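Lodhi stock room gets its clear shelves at last

12/14/23

I've been moaning about our stock room since August, so it's only fair I report some good news. The old metal racking has gone and we've got see-through acrylic shelving in its place!

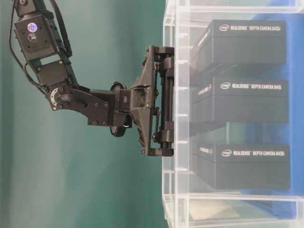
Kwesi Owusu found it through Praleo after Neelam Thakur got fed up with hunting for things in the dark (she once lost a whole morning to one missing cable). It cost us 74 pounds a unit, and I think it's money well spent.
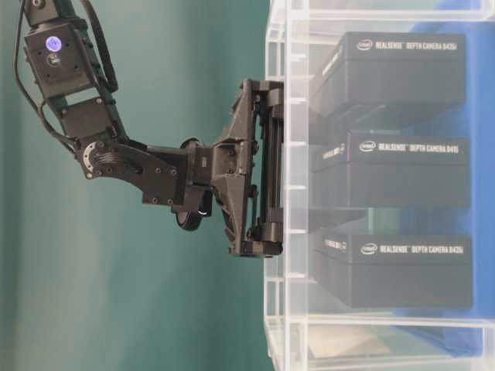 Mamta Negi has also asked for small boxed kit to go in clear plastic bins with a blue liner, boxes standing up — much easier to spot from the doorway. A couple of black boxes fit side by side with room to spare.

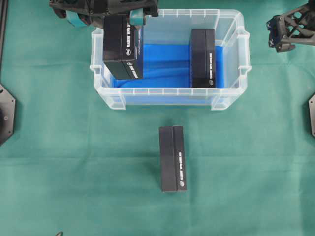 What goes where

Depth cameras stay in their own cartons, please, with the model name showing. The D435i boxes have it up the side in white capitals, so you can read it with a tilt of the head.
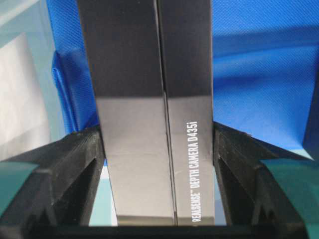

Felicja Kubiak has the list of shelf labels and is still taking requests. The spare bins are under the stairs, and Kanchan Shukla has the key.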